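Week 6 notes — perception node, feature tracking and when to stop trusting it

Read before the lab. Slides are on the Kina page, these are just the bits I rushed.

Recap from last week. Planner wants a camera pose every cycle. Tracker supplies it. If tracker lies, planner beleives it. So today: how do we know.

Pipeline, short version:
detect corners (cap 600 per image)
match to last keyframe
throw out outliers, RANSAC, 45 iterations is plenty for our setup
solve pose, publish with covariance

Most of you skipped the covariance in Assignment 1. Don't. The Toprak planner reads it and slows the arm down when it grows. Leave it at zero and you're telling the planner you're perfect.

Failure cases. Three worth knowing:

1. Blank surfaces. Few corners, all bunched at one side. Pose solves fine, answer is junk.

2. Repeated structure. Grids, tiles, window bars. Plenty of corners but they all look alike, so a match can slip over by one cell and still look tidy. Low residual, wrong pose. RANSAC won't save you if most of the matches slip the same way.

3. Fast wrist turns. Covered in Nicanor Sandoval's lecture, see his notes.

The kitchen set in the simulator gives you 1 and 2 together. Flat pale panes, dark bars, not much else to hold on to.
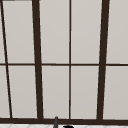

So what to do about it. Check the spread of inliers as well as the count — split the view into cells and ask how many have at least one. Compare the vision pose against joint encoders, flag it if they disagree for more than a few cycles. And widen the search for second best match, if it scores nearly the same as the best then drop both.

Lab task: log 384 cycles on the kitchen set, plot inlier spread against pose error. Seed 114 so we all get the same run. Hand in the plot plus a paragraph on where you would put the threshold and why. Any colour scheme, just label teh axes.

Trouble with the Adivstead build, see Rutilio Alvarado before the lab, not during.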